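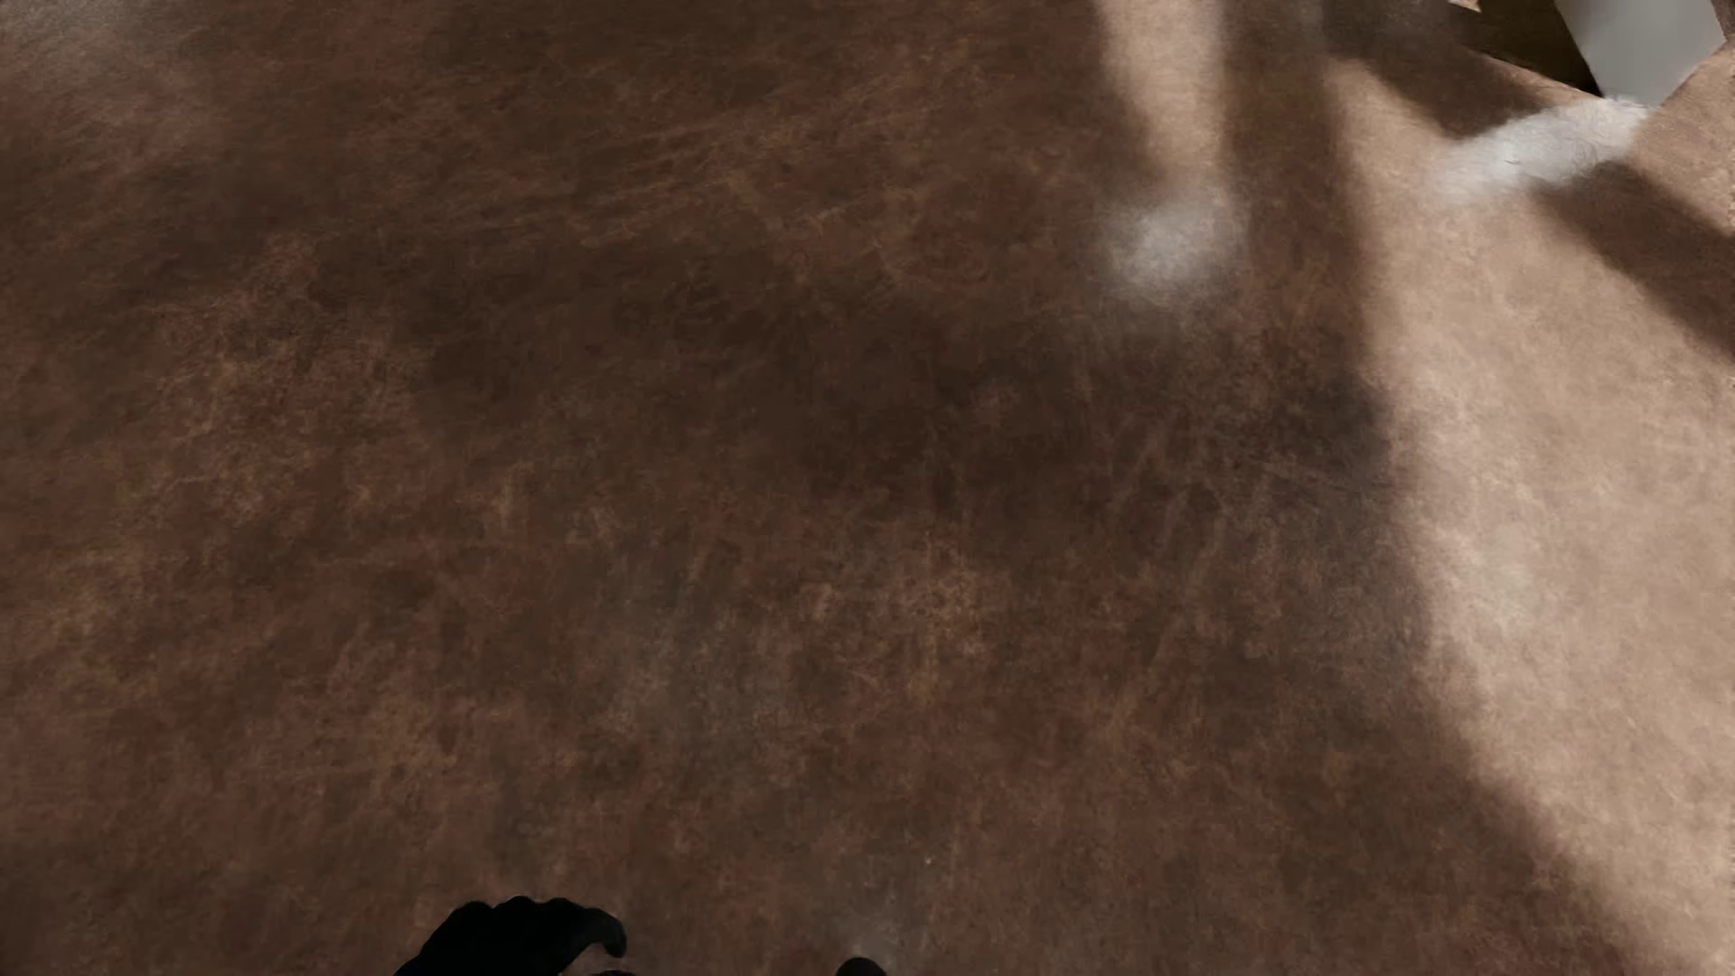 Wustance Build FAQ

Wustance is a two-handed robot being put together in the shared workshop at Parkotstead. Lorna Chisholm handles the simulation and Roman Ziółkowski does the mechanical work. These are the questions we get most often by e-mail and at the bench.

What is it supposed to do?

Pick up small things from the floor and put them in a bin. That is the whole goal for this year. It does not climb stairs and it does not talk.

Do I need to build the hardware to take part?

No. The simulator runs on an ordinary desktop computer with a decent graphics card. Several people have only ever worked on that side. If you write a grasping routine that runs well there, Roman will try it on the real arms when they are free.

Why does the simulated floor have such a busy texture?

Our early scenes used flat gray. The floor detector did very well on flat gray and badly in the workshop, which has an old stained floor and windows down one side. Lorna now renders mottled brown surfaces with hard sun, soft shadow and reflections. The detector has to call all of it floor. Edges of shadows were the worst problem, and bright reflections came next.

Can I use my own room as a scene?

Yes. Send the model and the textures together in one folder. Keep furniture as separate objects so it can be moved between runs.

The hands only show at the bottom of my view. Is the camera set wrong?

Probably not. With the head tilted down and the arms low, very little of the hands is in view. Raise both arms to the ready position before you check the camera. If they still sit low, load the default head pose and try again.

Which motor controller are you using?

A pair of Joltberg boards, one per arm. We started with a single board for both and it dropped messages when the two arms moved together. The Skinner board also works, but you will need to change the connector and edit the pin file by hand.

How fast does the control loop run?

50 times a second on the real robot. The simulator can go faster, but please leave it at 50 so that your results can be compared with ours.

How much memory does the simulator computer need?

Ours has 64 GB. Less is fine for a single room. Turn off the reflections first if it slows down.

My fingers close too hard. What should I change?

Lower the current limit in the hand file and restart the controller. The limit is only read at startup. Do not change the spring setting, which is there for the wrist.

Can I come and see it?

The workshop is open to visitors from 2 in the afternoon. It is closed for all of August. Wear closed shoes, and stay behind the tape when the arms are powered.

Last updated: July

Print this page
E-mail this page

Related items
Wiring the Joltberg boards
Setting up a room scene
Wustance parts list
Parkotstead workshop rules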